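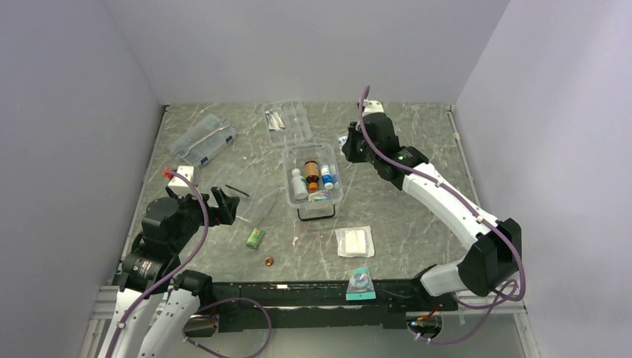

Re: [parnby-tenants] Drying laundry indoors and the mould in the north flats

From: Radka Stan
To: parnby-tenants
Monday, 21:40

Getsemaní Salinas wrote:

> Hello all, we have again black spots behind the wardrobe in the small
> bedroom. Last winter I washed it with bleach and painted over, and in
> November it came back in the same corner. The letting office says we
> dry too much washing inside. We are four people, where should we dry
> it? Does anybody have a dehumidifier, and does it help? I saw one from
> Puvitex and one from Kolev, but I do not know what size is right.
>
> Getsemaní, flat 224

Dear Getsemaní, dear neighbours,

I live two floors under you, on the same corner of the building, and I had the same spots for 3 winters. I am not a specialist, so please take this only as my experience.

First, the paint. If you paint over mould it grows through again, also with the expensive paint. I had to scrape the old layer down to the plaster, clean it, and leave the wall open for two weeks before I painted. It looked terrible and my mother was visiting, but the wall has stayed clean.

Second, the wardrobe. In my flat it was pushed flat to the outside wall and no air could go behind it. I moved it to the inside wall. If you have no place for this, pull it forward by the width of your hand and do not fill the space with boxes.

About the washing. The office is partly right, I am sorry to say. A full rack gives a lot of water to the air, around 2 litres if the machine spins badly. I now dry everything in the bathroom with the door closed and the fan on, and I spin a second time before I hang it. Towels I do on a different day from the bed sheets.

I bought the Kolev in the end. I did not try the Puvitex, so I cannot compare. It is rather loud, and I would not sleep next to it. I run it in the evening while we eat and empty the tank before bed. A small hygrometer is also useful. Mine is from the hardware shop in Kestitz and it was cheap. When it shows more than 60 I open the windows on both sides for ten minutes, fully, also when it is cold. A window tilted all day only cools the wall and makes the corner worse.

One more matter. The outside wall on our side was never insulated. I have the letter from the office where they say that this work was planned in the year 2000 and then postponed. I can scan it for anybody who wants to write to them. I think it is better if several flats write in the same week, with photographs of the corners and the readings from the hygrometer.

Getsemaní, you can borrow my machine from Thursday for a week, if you can carry it up. It is heavy and the handle is on the wrong side.

Kind regards,
Radka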